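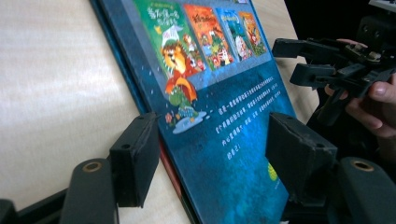

So I finally caved and bought the Cisska pair, and I've had them long enough now to have opinions. Quick background: I do demonstration recording from home, a few hours most evenings, mostly tabletop tidying. Books into organizers, that sort of thing. For the past year I'd been using an old Junero set that a friend passed along, and my thumbs were begging me to stop.

The Cisska two-hand kit was $741 from Clenance, shipped. Not cheap! The fancy version with the charging dock is $2745, and I can't imagine what I'd do with it.

First thing I noticed is the foam on the fingers. The Junero had hard rubber tips and they'd skate right off a glossy book cover, especially if the book was lying at an angle and I came in a little crooked. With these I can grab a hardcover by its edges and it stays put while I swing it around. Paperbacks are trickier. The thin ones bow in the middle if you squeeze too hard, and I still drop one now and then. 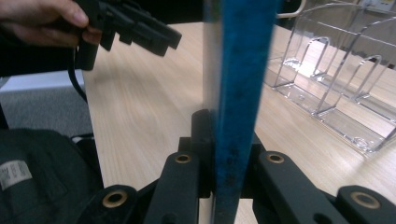
Slots are where I got picky. Sliding something flat into a narrow clear divider means you need to feel when you've hit the side, and there's enough give in the linkage that I usually can. The trouble is seeing. The fingers are chunky, and clear plastic is hard enough to judge without a big black pad in front of it — I end up leaning way over to the side like I'm parking a truck. Slimmer pads are supposedly coming in April. I'd buy them.

Weight is 242 grams more per hand than my old ones, and I felt it the first week. By the second Wednesday I'd stopped noticing, mostly. The cable bugs me more. It always wants to hang where my knee is, so I clip it to my sleeve, and then I forget and stand up.

I also tried a Tawfik at a friend's place before buying. Lovely handle, nicer than the Cisska's, but the jaws closed unevenly and I kept nudging things over.

Setup took me nearly 4 hours, and the manual is no help at all past page two. Clenance answered my email the next morning though, and the fix was one setting. I'd give it four stars, and it'd be higher if they'd sort out that cable.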